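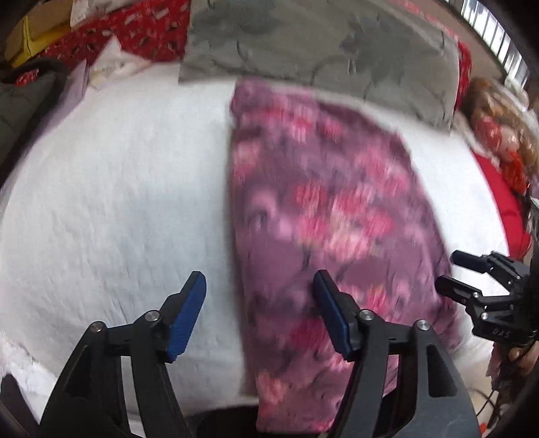 Ballarat, Victoria
August 31, 2026

About Gilden

Hello, and thanks for wandering over to the page most people skip. We're Gilden, a small clothing label and repair workroom, and we've been making shirts, dresses and the odd very good coat in the same brick building for long enough that the floor slopes noticeably towards the cutting table. Drop a reel of cotton by the front door and you'll find it under the pressing station, usually with several of its friends.

We started with workwear. The first thing we sold was a drill apron with a pocket deep enough for a pair of shears, and for a good while it was the only thing we sold, in navy or in a brown that photographed terribly and wore beautifully. Customers kept asking whether we could make a shirt to go under it, so we made the Dirneo, a boxy button-up with a two-piece collar and a back pleat you can properly reach overhead in. It's still in the range. The pattern has been redrawn 4 times (the sleeve was always the trouble, and we think we've finally got the sleeve) but if you bought one from the very first run and hung it next to a new one, you'd know they were family.

Prints came later, and they came in with a rush! We'd been fairly serious people up to that point, all indigo and charcoal, and then we brought home a few lengths of floral lawn from a warehouse clearance and the whole workroom lost its head a bit. The Pongsiri dress came out of that winter. It has a gathered yoke, side pockets and a hem deep enough to let down, and we cut it in whatever print we've fallen for that season, so once a fabric is finished it's finished. We do keep the offcuts, mind you, and if you tear yours on a gate latch there's a decent chance we can patch it from the same bolt.

Which brings us to mending. The repair bench is called Vullel, and it has its own door on the laneway side, its own bell and very much its own personality. You can bring in anything of ours for the life of the garment and we'll fix seams, buttons and plackets at no charge. You can bring in things we didn't make as well, and we'll give you a price before we start. We're fond of other people's clothes. There's a lot to be learnt from unpicking a good waistband, and more than one of our own patterns has been quietly improved by something that came over the counter in a shopping bag.

Everything is cut in-house, mostly in small runs, and sewn here or by an outworker we've worked alongside for years. Sizes go from 4 upwards, and we're happy to lengthen a sleeve or shorten a body if you get in touch before we cut. Our colours tend to hang about for a long time. We'd sooner you could come back for the same green trousers when the first pair has earned its retirement than have you chase something new each month.

There are 33 of us now, counting the part-timers and the students who come in over summer, and we stop for a proper lunch together whenever the orders allow it - and sometimes when they don't. The kettle is old and the biscuits are good. If you visit while we're eating, please just sing out, as it does get loud back there.

The shop at the front is open 5 days a week, and the repair bench keeps the same hours. Each November we clear the sample rail, which means one-off colours, experiments that never made the range and a fair few pieces with a wonky buttonhole, all priced to go. Bring a bag and wear something easy to change out of, as the fitting room is small and the queue is chatty.

Post reaches us at PO Box 1491, and we do love a letter. Send a swatch if you're trying to match a fabric, or a photo of your grandmother's coat if you'd like to know whether it can be saved. Replies can be slow when the workroom is busy, but we read everything that comes through and we'll write back.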